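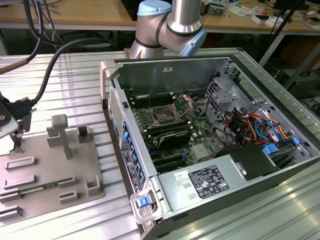

最後の一枚

切り札はスペード! 切り札を宣言した瞬間、ニルーファルが椅子の上で跳ねた。彼女は手札が良いとすぐ体に出る。トランプをやる人間としては致命的だけれど、わたしは彼女のそういうところが大好きだ。

八月の夜、喫茶「ギルナリ」の奥のテーブル。扇風機が回るたびに捨て札がめくれそうになるので、真ん中に砂糖壺を置いてある。向かいがわたしの相棒のアーチー、右がニルーファル、左がヴィタリーさん。二人ひと組、十三枚ずつ、先に七トリック取ったほうの勝ち。たったこれだけの決まりで、どうしてこんなに胸が躍るんだろう!

「ナヒード、早く」とアーチーが言う。
「待って、いま一番いいところなんだから」

場にはハートの10。わたしの手にはハートのクイーンと3。出すならクイーンだ。でもキングがまだ見えていない。ヴィタリーさんは顔の動かない人で、紅茶を飲むときも、負けるときも、孫の話をするときも同じ眉をしている。読めない。読めないから楽しい。

わたしはクイーンを置いた。ヴィタリーさんは紅茶をひと口すすり、それから、ゆっくりキングを重ねた。

「ああ!」
「きれいに来たねえ」カウンターの中からギゼラさんが笑った。ギゼラさんはこの店の主人で、わたしにこのゲームを教えてくれた師匠でもある。初めて来た晩、雨宿りのつもりが閉店まで札を握らされて、帰り道、傘を忘れたことにも気づかなかった(雨は本降りだったのに!)。

六対六。残りは一枚ずつ。

前のトリックを取ったヴィタリーさんから出す番だ。わたしの手に残っているのはハートの3、もう何の役にも立たない。こういうとき、頼れるのは相棒だけだ。アーチーは自分の札を膝の上に伏せて、わざとらしく天井を見ている。その耳が赤い。あの耳! 去年の大会でもあの耳だった。最後の最後で切り札を抱えていて、わたしまで騙しきった、あのときの耳だ。

でも、スペードは何枚出た? エースはニルーファルが最初に叩きつけた。キングとジャックも彼女。10はわたしが使った。クイーンは……クイーンは、どこだ。

ヴィタリーさんがダイヤのエースを出した。眉は動かない。
わたしはハートの3を、できるだけ堂々と置いた。
「それだけ?」とニルーファル。
「それだけ!」

彼女が自分の番を待ちきれずに身を乗り出す。まだアーチーの番なのに。アーチーは膝から札を取り上げ、くるりと返して、砂糖壺のわきに滑らせた。

スペードのクイーンだった。

わたしは声を上げて立ち上がり、椅子が倒れ、隣の席のお客さんまで拍手をしてくれた。ところがニルーファルは、にこにこしたまま座っている。さっきから、ずっと体を揺らしている。

「ねえ、わたしの番、まだだよ」

エースもキングも、もう出た。クイーンより強い札なんて残っていない。頭ではわかっているのに、彼女が札の角をつまんだとたん、心臓がどくどく鳴りだした。

めくられたのは、クラブの2。

「言ってみたかったの!」

店じゅうが笑った。ヴィタリーさんの眉が、今度こそ、ほんの少し上がった。わたしは倒れた椅子を起こして、散らばった札をかき集めた。

「もう一回!」
「もちろん。次はだれが配る?」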